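Sturketti vs Lobo handheld grippers: which pads for round stuff?
Forum > Manipulation > End effectors and handhelds

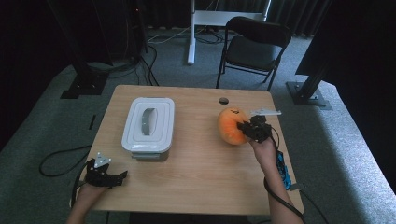

Do soft pads matter on a handheld gripper if the object is heavy and hard?

They matter most there. A stiff jaw touches a hard round thing at a couple of tiny spots and everything else is hope. A soft pad spreads out and gives you some area to rub against, so you can squeeze less and still hold on.

tendon_grudge wrote:
OK so with that settled (it is not settled, see every thread since the dawn of this board), I have spent my Sunday comparing pads on a pair of handhelds. Test objects are a pumpkin and a food container with a handle on the lid. The container is the control. Anything can pick up a container with a handle. My nephew's claw toy can pick up a container with a handle.

The pumpkin is where careers end. Ribs on the sides, so the pads either straddle a rib or fall into a groove, and which one you get depends on how you come in. I did 40 lifts with the stock Sturketti pads and 40 with the Lobo silicone ones. Sturketti dropped it 9 times. Lobo dropped it 4. Same jaws, same wrist, same increasingly bitter operator.

Before anyone asks, a drop means it left the pads before I put it down on purpose.

gantry_hermit wrote:
Did you randomize the order or do all of one and then all of the other? Because by lift 41 you are a trained pumpkin professional and the second set of pads gets the credit.

tendon_grudge wrote:
All of one, then all of the other. I hear you typing already.

gantry_hermit wrote:
Then you measured yourself. Swap pads every ten lifts and report back. Yes it's annoying. The Sturketti pads have that little screw in the back that wants to live under furniture, I know.

mostly_backlash wrote:
I'll defend the OP a bit. We run the Lobo pads on a Senudcombe arm and the difference on produce is not subtle. Cabbages, melons, squash. Where they are bad is anything dusty. They pick up lint like a sweater and after a day the grip is worse than stock. Wipe them with alcohol and they come back.

Also, coming in from one side with a single gripper on something that size is asking for trouble whatever the pads are. If you've got two grippers, use 2.

tendon_grudge wrote:
Two-handed is a different task, though. I want to know what the pad does, and with both hands on it I could lift the thing with a pair of spoons.

mostly_backlash wrote:
Fair. I would watch the spoons video.

pid_and_prejudice wrote:
Unpopular view: the pads are fine, the jaw opening is the problem. If the widest part of the object is near your maximum opening, you are pinching in front of the middle and the curve pushes the thing away from you. No rubber fixes that. I went through three brands of pad before I measured my jaws and felt very stupid. Ollavley makes a longer finger set that gets you past the equator. It's ugly and it flexes, and it worked for me.

gantry_hermit wrote:
It flexes a LOT. I had a set. Your recorded gripper width says one thing and the tips say another. If you're logging these demos for training I would not touch them.

pid_and_prejudice wrote:
You can calibrate that out.

gantry_hermit wrote:
You can calibrate it out for one object at one squeeze. Then you pick up the next object.

pid_and_prejudice wrote:
I have been using them since November with no complaints from the policy.

gantry_hermit wrote:
The policy doesn't have an account here.

wormdrive_wendell wrote:
Tracking question from someone with the same style of marker plates on top. Do yours shift when the jaws take a knock? Mine loosen up over a session and the pose creeps off. I only notice on playback.

tendon_grudge wrote:
Check the bolts every break. I put a dot of thread locker on mine and painted a line across the joint so I can see if it turned. Other thing to look at is the cable. If it's pulling on the gripper when you reach across the table, your wrist fights it and you get a lovely smooth bias in every single demo. Leave a big loop of slack and strap the rest to your arm.

wormdrive_wendell wrote:
Cable was tight as a guitar string. Thanks, I think. That's 900 demos I now have opinions about.

mostly_backlash wrote:
Keep them. Label the folder "character."

tendon_grudge wrote:
Going to redo mine with the swaps every ten. If Lobo still wins I expect an apology from gantry_hermit in writing.

gantry_hermit wrote:
You'll get a request for a second pumpkin.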